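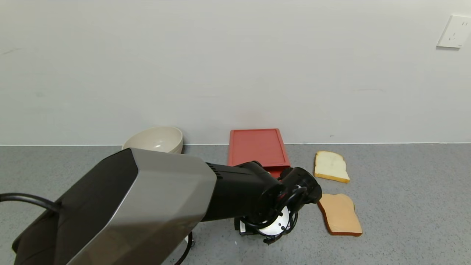

Last changed: May 18, 2019

Chapter 2
The Counter Before the Meal

Most of us learned to cook by watching somebody's hands, and very few of us learned by watching what those hands did in the quiet minute before the cooking began. That minute is where this chapter lives. If you have just come from Chapter 1, with its long tour of cupboards and drawers, you may be eager to get to the stove, and I promise we will get there (the first hot recipe is on page 99, and it is a good one). But stay with me at the counter a little while longer. I have taught this course for many Novembers now, and the students who come to enjoy their kitchens most are nearly always the ones who got comfortable with this part early.

Look at the bread slices, the red tray and the bowl set back by the wall. It is a small collection, the sort of thing you might put out for a simple lunch, and it gives us plenty to talk about. Where does a bowl belong when you are not using it yet? How far from the tray should the bread be? How much bare counter do you need to keep for yourself? You answer questions like these every time you make a sandwich, usually without knowing you were asked.

The old cooks had a plain name for the open part of the counter. They called it the landing. A landing is any stretch of surface you keep clear on purpose so that the next thing has somewhere to go, whether that is a plate, a cutting board or a hot pan you suddenly need to set down. Beginners tend to fill it up. They bring out everything the recipe mentions, line it all up proudly, and then find themselves buttering bread in midair! I did it myself for years, in a rented kitchen on Sterkis Street where the counter was barely wider than a cookie sheet, and I still catch myself doing it on holidays.

Bowls are friendly to the back of the counter. They are tall enough to see over a low tray, they don't mind being near a wall, and you generally reach for them once or twice. Bread is different. A slice lies flat, it is light, it slides if you bump it, and it starts to dry out sooner than you'd like, so bring it out late and keep it near the place where you'll be working. Trays fall somewhere in between, and we'll give them a whole section, because a tray can be a place to gather things or a way to carry them off again, and it helps to decide which before you put anything on it.

A word about speckled countertops, which many of you will have at home. They are handsome and forgiving, and they hide crumbs wonderfully well – too well, if you ask So-yul Yook, who tested the exercises for this chapter and who wipes hers by feel, with the flat of a damp cloth and then a dry hand. Try it tonight. You may be surprised at what you find.

In this chapter you will learn to
choose a landing and keep it clear
arrange a few foods and dishes by reach
use a tray for gathering and for clearing
wipe down a patterned surface properly

Words to know: landing, reach, back row, gathering tray, clearing tray

Before you read on, go and stand at your own counter with this book closed. Put out two slices of bread, a bowl and a tray, in whatever way feels natural, and make a quick sketch of what you did. Keep the sketch somewhere safe. We will come back to it at the end of Section 2.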